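Borix hub owners, some news. Got twenty minutes on the phone with one of the firmware people at Flarker, who make the thing out of a small shop in Clurnton. Notes cleaned up a bit, not much.

First question, obviously – the dropouts. "It was the radio going to sleep when it shouldn't," the engineer told me. "We had 272 reports and most were the same bug." Fix is in beta now, out to 90 testers. Public build in September, if it holds.

Battery life on the leak sensor? "Better. The old one checked in every 6 seconds, that was dumb and we knew it." New interval is 23, and you can chnage it yourself in the app.

Local control was the big one for me. No cloud account needed after the update, or so they say. "You pair it, you pull the internet cable, it keeps working." Will be testing that. 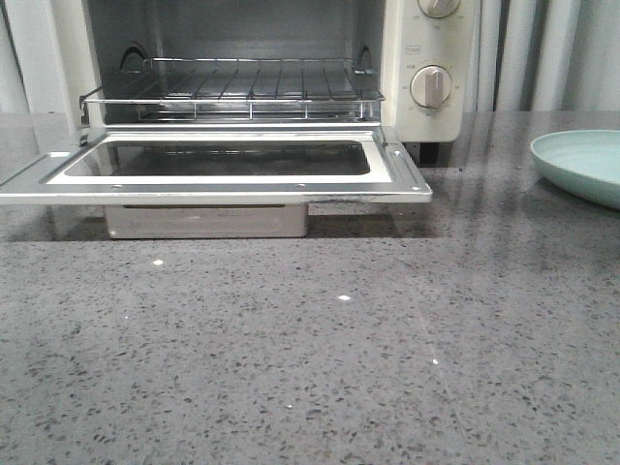
Toaster oven with the door down, rack in.

Asked about the Tunstall plug too, the one with energy readings. Long pause. "It's coming. I can't give you a date, I'd get yelled at." Fair enough. Pricing, same answer. They did say it will work with the hubs poeple already own – no new bridge to buy.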